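Looking after the kitchen arm, February

The Pladorbridge cell has had its 3000-hour service. Tarmo did the joints and I did the cables, which took longer. The sleeve near the wrist had worn through — same place as last time — so I rewrapped it and left more slack at the elbow.

After that we put the gripper back on with four new screws and set the drawer position again. It had drifted 3 mm. 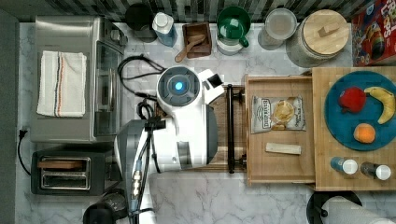 How often do the cables need checking? Every 35 hours of running, and after any change to the gripper.

The drawer task is still the one that shows up a bad setup first, so I run it before anything else. Maribel has the old sleeve if anyone wants to see the wear.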